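Tramgate guest rooms: packaging to be sorted at changeover

16/09/2020

Aguiar, which manages 54 guest rooms at Tramgate, has changed its room clearing procedure. Small packaging left on beds is now picked up before any linen is moved. Foil, wrappers and drink cartons go into separate bags. Bedspreads with lace or ruffled edging are checked a second time, as light film tends to catch in the trim. The procedure adds 2 minutes per room and will be reviewed in October.
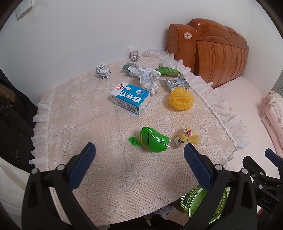
When is the bedspread washed?
After the second check, once the surface and the frill are clear. Lace covers are washed apart from the sheets, and a spare goes on the bed in the meantime.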